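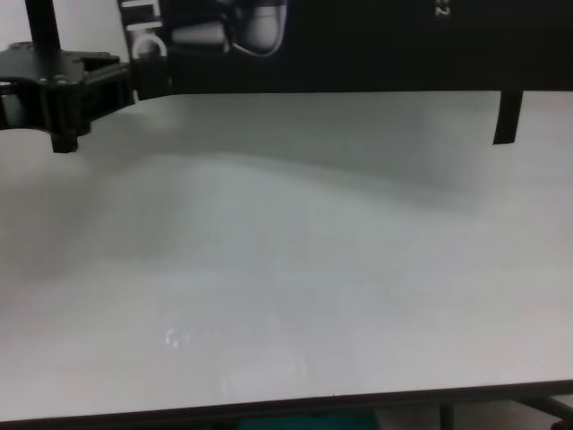 パンフレット仕分け工程の自動化と作業者への影響
プロジェクト演習 最終報告書
柴田ひなた・本田凛

1. なぜこの現場を選んだか

最初の計画では、食品工場の箱詰めラインを調べるつもりだった。見学の許可が下りず、指導教員の武田達也先生の紹介で、印刷物の検品と発送を請け負うミナミの作業場に通うことになった。展示会用のパンフレットや会社案内を受け取り、表紙の傷や折れを見て、向きをそろえ、封入に回す仕事をしている会社である。

ミナミでは、双腕のロボットに検品前の「取る・向きをそろえる・置く」をやらせる試みが進んでいた。社内では Drosomholm と呼ばれている。導入資料には「単純作業からの解放」とあった。私たちは最初からこの言葉を疑っていた。解放されるのが誰で、その人が次に何をするのかが資料のどこにも書かれていなかったからである。先入観があったことは認めたうえで、以下に見たことと聞いたことを書く。

2. 調査の方法

12月に作業場へ通い、作業の様子を横で見た。話を聞いたのは、検品を長く担当している中嶋節子さんと、導入を担当する吉田清さんの二人である。夜勤の方には時間が合わず話を聞けなかった。この点は後で触れる。

処理部数は、吉田さんから渡された作業日報の数字を写した。自分たちで測った値はない。日報は止まっていた時間の書き方が日によって違い、「調整」とだけ書かれた欄も多い。

3. 手作業の場合

人の手でやると、この工程には名前がついていない。中嶋さんは束を左手で軽くしならせ、空気を入れて一部ずつはがし、向きを直しながら同時に表紙を見ている。取ることと見ることが分かれていない。導入資料の工程表ではこれが「ピック」「整列」「目視」の3工程に分割されていたが、中嶋さんに見せると「どこで切ったの」と聞き返された。私たちも答えられなかった。

表紙が黒い印刷物は特に気をつかうそうだ。指の跡が目立つし、重なった黒の上に黒があると端がわかりにくい。中嶋さんは目で端を探さず、親指の腹で段差を拾っている。この感覚は工程表に載っていない。

4. ロボットの場合

黒い表紙の冊子は、ロボットにとっても扱いにくい部類に入る。薄く、曲がり、重なり、光を返す。片方の指で角を押さえ、もう片方で別の角を持つやり方は理屈としてはわかるが、紙は箱と違って、持った場所以外のところが動く。
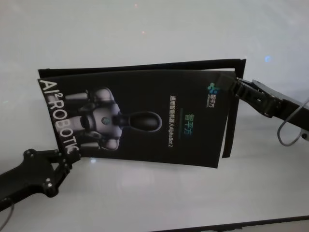 吉田さんの説明では、失敗の大半は二部を一部として持つことと、角を押しすぎて跡をつけることだという。前者は後の工程で重さを見れば見つかる。後者は人が見なければわからない。つまり、検品を楽にするはずの機械が、検品で見るべき傷を一種類増やしていることになる。吉田さんにそう言うと、「指先の素材を替えれば減る」という返事だった。減るのだろうとは思う。いつまでに、どのくらい減れば現場に戻す価値があるのか、という基準は決まっていなかった。

日報で比較的そろっている日を一日選ぶと、ロボットが一日に並べた部数は467部だった。同じ種類の冊子を中嶋さんの班が手で処理した日は2000部ほどと記録されている。もちろん班には複数の人がいるし、試験中の機械と慣れた人を並べるのは公平な比較とはいえない。それでも導入資料の冒頭にある「生産性の向上」という見出しは、少なくとも現時点の数字からは書けないと私たちは考えた。

5. 仕事はどう変わったか 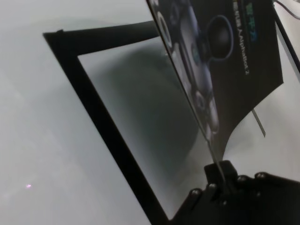 ロボットが入って、この工程の人は減ったのか。
人数は変わっていない。ロボットのそばに一人つくようになり、その分は手作業の班から出ている。

そばにつく人の仕事は、束を置く、落ちた冊子を拾う、止まったら再開の操作をする、の繰り返しである。中嶋さんも何度か担当した。感想を聞くと、まず「足が痛い」と言われた。手作業のときは椅子に座れたが、いつ止まるかわからない機械の前では立って待つことになる。それから、おしゃべりができない。手作業の机では四方から手が出て、話をしながら作業が進む。機械の横は一人である。

良くなったという話もあった。夕方になると手首がつらくなる人がいて、機械の担当に回るとその日は楽だという。私たちはこの点を軽く見ていたので、中間報告では書き落とし、武田先生に指摘された。手首の負担が減る人がいるなら、それは導入の理由として部数よりもずっとまともである。ただ、それを目的にするなら、作業台の高さを変えることや交代の間隔を短くすることと比べる必要がある。比べた形跡はなかった。

もう一つ気になったのは、教える役目の扱いである。紙の持ち方を決める段階で、中嶋さんは吉田さんに何度も呼ばれ、手の動きを見せている。呼ばれた時間は日報では「調整」に入り、中嶋さん個人の記録には残らない。手当もついていない。本人は「聞かれたから答えただけ」と言うが、私たちはこれを技能の提供だと考える。自動化の費用を計算するなら、この時間も入れるべきである。

6. 他の資料との比較

参考として、物流機器を扱う Fedeck の導入事例集と、Brostavard が出している研修用冊子を読んだ。どちらも作業者の声が載っているが、ほとんどが導入直後の一言で、立つ時間や休憩の取り方には触れていない。写真の人は全員笑っていた。販売する側の資料なので当然ともいえるが、ミナミの導入資料はこの二つの言い回しをかなり借りている。現場の言葉で書き直すだけでも、話し合いの材料になるはずだ。

7. 限界

話を聞けた人が少なすぎる。特に夜勤の人は一人で機械を見る時間が長いと聞いており、ここを抜かした調査で「影響」を語るのは弱い。また、私たちが横で見ていること自体が作業に影響していた可能性がある。吉田さんは見学のある日は簡単な冊子を選んでいたかもしれず、確認はしていない。

二人の間でも意見は分かれている。本田は、試験を続けること自体には賛成で、紙を扱う技術が育てば別の現場で役に立つと考えている。柴田は、続ける条件を現場の側が決められないうちは止めたほうがよいと考えている。まとめようとしたがまとまらなかったので、両方を残す。

8. ミナミへの提案

・機械の担当にも椅子を用意する。
・「調整」の時間を、誰が何をしたかわかる形で日報に書く。
・角の押し跡を、ほかの傷と分けて記録する。
・試験を終える条件を、検品の班も入れて文章にする。

椅子については、報告会の前に吉田さんから置いたと連絡をもらった。高さが合わず、まだ使われていないそうである。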